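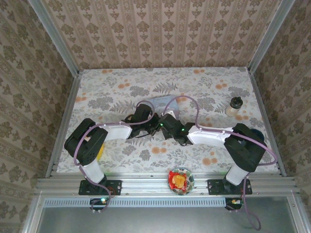 I've been suspicious of damask wallpaper for years. It's the pattern people choose when they want a room to look older and dearer than it is, and it usually ends up looking like a motel dining room. So when Cullinane announced its heritage range in July, with a press release that used the word "timeless" 2 times in one paragraph, I wasn't expecting much.

The claim going around is that you can put a big brown ornamental motif next to any floral you like, as long as the colours are "in conversation". Arnumard says so in its catalogue. So does every second decorating page I read. I'd like to know who tested it, and whether they had to eat breakfast in there.

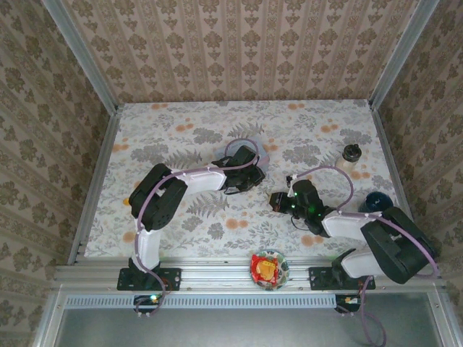

Beige stripes and brown damask on three walls is already plenty. Add a white cloth with grey ferns and little orange blossoms and I'd have bet money on a headache. I'll grudgingly say it's better than I thought. The grey is quiet, the cloth has a lot of white in it, and the orange is small enough to ignore. I still wouldn't do all three walls. One, maybe - and a plain one opposite to rest your eyes on.

What I don't buy is the price. Trollell wanted $79 a roll for something very close to this, and the fern cotton at Sendville was $50 before hemming. A modest dining room can get to $800 before you've touched the skirting boards, and you'd want to be very sure you liked brown.

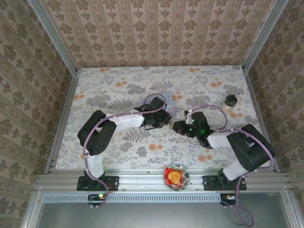
Damask walls, fern-print tabletop and a pale lavender plastic bag.

I've taped a sample up in the hall. I'll give it until the weekend, but the plain off-white is winning so far.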